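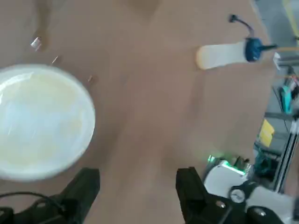 Tivalton ouvre le budget de sa seconde tranche robotisée

2022-03-10

Tivalton a validé l'enveloppe d'équipement de sa ligne de manipulation de vaisselle, sur le site de Drostari. Le document d'achat porte sur 3 cellules, chacune composée d'un bras, d'une pince à deux doigts et d'un châssis en profilés d'aluminium. L'intégration est confiée à Hiebert. Dillell fournira les doigts de rechange et les faisceaux de câbles.

Le poste le plus discuté a été celui de la préhension. Les assiettes blanches émaillées renvoient des reflets qui perturbent la localisation du bord, et le cahier des charges impose désormais un essai de prise sur surface brillante avant toute commande ferme. Le protocole prévoit 157 cycles par référence, plateau dégagé puis plateau encombré de petits débris.

« Nous avions chiffré le bras et sous-estimé le reste : câblage, fixation, consommables », indique Brândușa Iordache, responsable des investissements. Une provision de 4000 euros par cellule est inscrite pour les pièces d'usure. La maintenance préventive fera l'objet d'un contrat séparé, hors enveloppe.

Le paiement est échelonné : 70 % à la réception en usine, le solde après la recette sur site. Les offres de location longue durée ont été écartées, la durée minimale d'engagement dépassant l'horizon du plan de charge.

La mise en service de la première cellule est prévue en octobre. Les deux suivantes seront commandées au vu des résultats de la recette. Le choix du système d'éclairage reste ouvert ; Hiebert doit remettre un comparatif entre dôme diffusant et barres latérales.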